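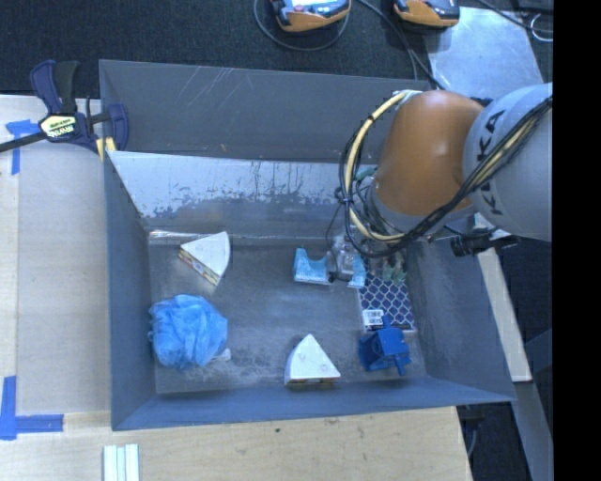 Chapter 6: Open Bins

Library > Storage and Handling > Part Two: Containers > Chapter 6

In this chapter you will learn how open bins are shaped, how their surfaces wear, and how to decide what should be kept in them. You will also begin the bin record that you will use through Chapter 9.

6.1 A container with no lid

An open bin is the simplest container in a storeroom. It has walls, a floor, and an opening at the top. Goods go in and come out the same way. There is no door to line up with a shelf and no drawer to pull, so a bin can stand on a bench, a pallet, or the ground.

The cost of this simplicity is order. Items placed on a shelf tend to stay where they were put. Items placed in a bin may slide, tip, or end up under one another. A person looking for a certain item has to search from above, and may see only part of it. In the bin that opens this chapter, the middle of the light blue piece is hidden, while the flat rectangular one to its right shows most of its white lattice pattern. Finding a thing when only a portion of it is in view is the basic task of bin work, and Section 6.4 is given over to it.

6.2 Walls and floor

Bins differ most in the angle of their walls. Straight walls give the most room for a given opening. They also make corners that are hard to reach into, and a small flat item lying against a straight wall can be difficult to lift.

Sloping walls narrow toward the floor. The large gray metal bin at the start of the chapter is of this kind. Some volume is lost, but items placed near the edge tend to move toward the center, where they are easier to get at. Many sloping bins can also be nested when empty – a real saving where floor space is short.

The floor matters as much as the walls. A smooth floor is easy to wipe down. A ribbed floor leaves a gap under flat goods so that fingers can get beneath them. If a bin with a smooth floor must hold flat goods, a thin mat will do nearly the same job, provided it is cut to fit and does not curl at the corners.

6.3 Reading the wear

Metal bins keep a record of their use. Before you assign a bin, look it over and note what you find. The usual marks are these:

Scratches. Thin pale lines in the coating. They are mostly a matter of appearance, but run a gloved hand over them to check for raised edges.

Bare metal. Areas where the coating has gone and the surface looks bright. The bin shown has a broad silvery band of this type on the far side, with mottled edges. Bare metal is usable for dry, hard goods. It should not be used for damp goods or for cloth that marks easily.

Rust. Small rust-colored spots should be written down and looked at again at the next check. Flaking rust means the bin comes out of service.

Scuffing. Dull or rubbed areas on the floor. Expect these in any bin that has seen regular use.

The storeroom at Kollcombe, which we will follow as a case study, had 3,028 items on its books when Yaneth Ticona took over the stock list. Her first change was to the bins. She numbered them, wrote a line on the condition of each, and set aside 21 that were no longer fit for use. The stock list itself she left until July.

6.4 Mixed contents

A bin may hold one kind of item or several. Single-kind bins are quick to count and slow to set up. Mixed bins are the reverse. When a mixed bin cannot be avoided, choose items that differ plainly in shape and color. A curved piece beside a flat patterned one is easy to sort by eye. Two flat pieces of the same blue are not.

Set a limit as well. At Kollcombe the limit for a mixed bin is 20 items, and fewer if any of them is fragile.

Activity 6A

Choose one open bin that you can look at closely. Draw its outline from above and from one side. Mark any scratches, bare metal, rust, or scuffing, and write one sentence on what the bin should not be used to store. Keep the drawing for Chapter 7.

14 shares | 3 comments

Vikas Rawat
Is the answer key for 6A posted anywhere? My drawing from the side looks nothing like my drawing from above.

Lộc Cù
There's no key for that one, everybody's bin is different. Just label the walls.

Cường Đàm
We use straight-wall bins at work and the part about corners is right. I lose washers in there all the time.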